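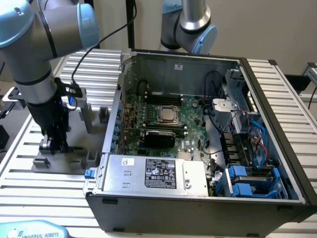
Desktop computer tower with the side panel removed, on a slatted aluminum worktable

Primon Touring Kayak
Guest rental equipment, Skirnier Lodge, Skitport

Home / Stay / Packages / Equipment / Primon Touring Kayak

Availability: May through the end of the season
Collection point: Boathouse, lower level
Rental periods: half day, full day, full stay
Security deposit: $100 per boat

Overview

The Primon is the standard single touring kayak provided to guests of Skirnier Lodge. It is a closed-deck boat with front and rear storage hatches, a foot-operated rudder and an adjustable seat. It is suited to day trips inside Skitport harbor, to the sheltered channel on the north side of the bay and, for guests with suitable experience, to overnight trips as far as Garcia Landing.

The lodge has offered the Primon since it closed its older fleet of open-top boats. The open-top boats remain available for use at the swimming beach only and are listed on a separate page. Guests who have booked the Paddle and Stay package are entitled to one Primon per adult for the full length of their stay. Guests on all other packages may rent a boat at the daily rate, subject to availability.

Conditions of use on this page were last reviewed on 8th March and apply to all bookings for the coming season.

Specifications

Type: single-seat touring kayak
Hull: molded polyethylene
Maximum load, including paddler and gear: 261 pounds
Storage: two sealed hatches, one deck bag
Steering: retractable rudder, foot pedals
Seat: adjustable back, removable pad
Carrying handles: front and rear
Deck lines: full perimeter
Color: yellow or white, assigned at collection

The maximum load is a firm limit. It includes the weight of the paddler, clothing, water, food and any camping equipment. Guests whose combined load would exceed the limit should ask for the double kayak when booking. Boathouse staff may ask that luggage be weighed before an overnight trip, and a scale is kept beside the collection desk for this purpose.

What Is Included

Each rental includes the following items, which are issued together and must be returned together:

One two-piece paddle
One spray cover
One life jacket, fitted at the boathouse
One hand pump
One whistle, attached to the life jacket
One paddle float
One printed chart of the bay in a waterproof sleeve

Dry bags are available in two sizes at no extra charge and should be requested at collection. Wetsuits, paddling jackets and neoprene boots are rented separately. Water in the bay remains cold well into the season, and wetsuits are required for all trips in May. Guests may use their own wetsuit after it has been checked by staff.

Children's life jackets are kept in a full range of sizes for use in the double kayak. The Primon itself is issued to adults and to guests over sixteen with the written consent of a parent or guardian.

Where the Boat May Be Used

The lodge divides the water near Skitport into three zones, which are marked on the chart issued with each boat.

The inner zone covers the harbor and the beach in front of the lodge. It is open to all guests after the boathouse introduction, which is given each morning and lasts half an hour. Paddlers should keep to the shore side of the mooring buoys and give way to the ferry at all times.

The middle zone covers the north channel and the two small islands at its mouth. Guests entering this zone must be in a group of at least two boats and must leave a route card at the boathouse. Landing is permitted on the larger island. The smaller island is closed to visitors during the nesting period, and the lodge asks that boats stay well clear of it.

The outer zone runs from the mouth of the channel along the open coast to Garcia Landing. It is available to guests who can show experience of open-water paddling, or who are accompanied by a lodge guide. The outer zone is closed whenever the wind flag at the boathouse is red.

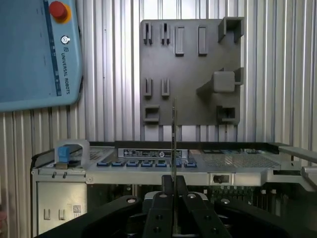
One guest wrote in a review of the Paddle and Stay package that the boat tracked well in the north channel but that the seat back needed a second adjustment on the water, and suggested that the introduction spend more time on this point. The lodge has since added a seat check to the introduction. Paddlers are asked to sit in the boat on the grass, set the back support and foot pedals, and confirm that both knees touch the underside of the deck before carrying the boat to the slipway.

Handling and Stability

The Primon has a moderately wide hull and will feel steady to most first-time paddlers in calm water. It is slower to turn than a short recreational kayak. The rudder is intended to help the boat hold a line in a side wind and should be raised when landing, launching or moving backward. Dragging the boat over stones with the rudder lowered is the most common cause of damage in the fleet.

Guests carrying gear should place heavier items low and close to the seat. Both hatch covers must be closed and strapped before launching, including when the storage areas are empty. Loose items should not be tied to the rear deck, where they can interfere with the rudder line.

The boat should be carried by two people using the end handles. A two-wheeled cart is available at the boathouse for moving boats along the shore path and must be left above the high tide line.

Overnight Use

Guests on the full-stay rental may keep a boat overnight at Garcia Landing, where the lodge maintains a cabin and a small campsite. The cabin sleeps four and is booked through the front desk. The campsite has level pitches, a covered cooking area and a composting toilet. There is no drinking water at the landing, and each party should carry enough for the full trip.

Boats left at the landing must be placed on the wooden racks above the beach and tied at both ends. Paddles and spray covers should be stored in the locker beside the racks. The locker code is given on the route card.

Parties that are delayed by weather should remain at the landing and call the front desk. No late fee is charged for boats held back by a red wind flag, and the front desk will hold the party's lodge room for the remainder of the booking.

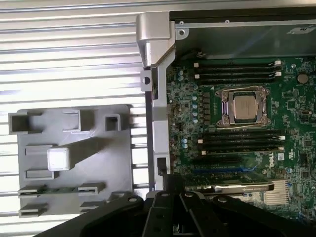 Can a kayak be reserved before arrival? Boats may be reserved at the time of booking or at any point up to two days before arrival, by using the equipment section of the booking form.

Reservations made after that point are accepted at the front desk if boats remain. A reservation holds the boat until noon on the first day of rental, after which it may be released to other guests. Those arriving on the evening ferry should mention this on the form so that the boat is held until the following morning.

Deposit and Charges

A security deposit of $100 is taken for each Primon when the boat is collected. It is returned at the end of the rental once the boat and all issued items have been checked. Deposits may be paid by card or added to the room account.

The replacement value of the boat is $3,000. Guests are responsible for loss or serious damage caused by use outside the permitted zones, by failure to secure the boat on shore, or by use while the wind flag is red. Ordinary wear, including light scratches to the hull, is expected and is not charged. Missing items are charged at the prices posted in the boathouse.

Guests may wish to check whether their own travel insurance covers rented sports equipment. The lodge does not sell insurance and cannot advise on individual policies.

Cancellation of a reserved boat is free up to two days before the first day of rental. Later cancellations are charged at the half-day rate. Where the boathouse closes for the day on account of weather, daily rentals are refunded in full, and Paddle and Stay guests receive a credit toward other lodge activities.

Care and Return

At the end of each day, boats should be rinsed with fresh water at the hose point, drained with both hatches open and placed on the numbered rack shown on the rental tag. Life jackets and spray covers should be hung on the drying rail. They should not be taken to guest rooms or hung on balconies.

Any damage, however small, should be reported to staff at return so that the boat can be inspected before it is issued again. A boat with a loose hatch cover, a worn deck line or a stiff rudder pedal should be brought back to the boathouse for exchange. No fee is charged for an exchange.

The boathouse opens one hour after breakfast service begins and closes at sunset. Boats on daily rental must be back one hour before closing.

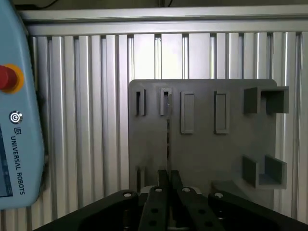
Teach pendant with red emergency stop button, with a wall of ribbed aluminum profiles behind

Related Equipment

Primon Double Kayak
Open-top kayak (swimming beach only)
Full-length wetsuit, adult and youth sizes
Paddling jacket
Roof rack straps, for guests bringing their own boats

Guests bringing their own kayaks may store them at the boathouse free of charge during their stay. The same zone rules and route cards apply. Space on the racks is limited, and the length of the boat should be given on the booking form.

Inquiries

Questions on equipment, sizing and group rentals may be sent through the contact form or raised at the front desk. Groups of more than six paddlers should write before booking so that boats and a guide can be assigned. Replies are normally sent within two working days.

Skirnier Lodge, Harbor Road, Skitport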